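4.3 Recording your first set of demonstrations

By now your Clavitz hand grippers should be charged, paired and calibrated (if they aren't, please go back to section 4.2, we'll wait for you). This section walks you through recording the examples that the Wollon software learns from. Go slowly the first time. Everyone's early takes are a little stiff, and they get much smoother once your hands have settled in.

1. Clear the table of everything except the object you are going to work with.

2. Pick up one gripper in each hand and check that the status light on each one is green.

3. Stand or sit close to the table, whichever you find more comfortable, and look down so that the head camera can see both marker blocks.

4. Say or press Start, then hold still for 2 seconds before you move.

5. Bring both grippers in toward the object from opposite sides, close the finger pads gently, and carry on with the task at the speed you'd use for folding a shirt you rather like. 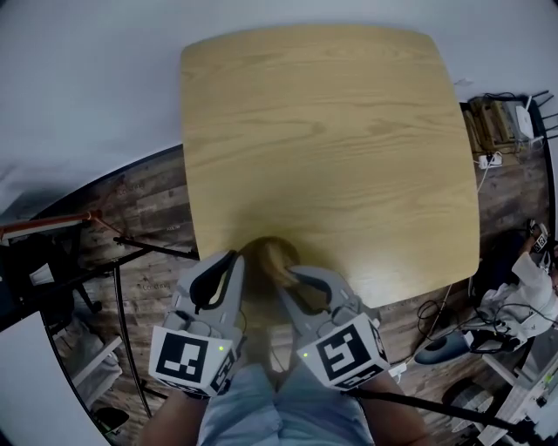
Figure 4-3. Closing in on the object from both sides, with the patterned marker blocks in view of the head camera.

6. Put the object down, draw both hands back, and press Stop.

7. Move the object to a new spot and begin again. We suggest sets of 16 takes with a 5-minute rest between sets, and a goal of 200 good takes for each task.

Note: Please do vary things! Turn the object, start from the far side of the table, lead with your other hand now and then. If every take looks the same, the robot will only learn to cope with that one arrangement.

Note: A fumble you recover from is well worth keeping. Mark a take as Bad in Wollon only if you dropped the object off the table or stopped partway through.

Caution: Don't cover the marker blocks with tape, stickers or your sleeves. Wollon loses track of a hand when its markers are hidden, and the whole take may have to be thrown out.

Caution: Keep your fingertips clear of the pads as they close.

When a set is finished, go on to section 4.4, Uploading to Drirnesum.

Section revised by Muammer Bozkurt, Apr 23, 2020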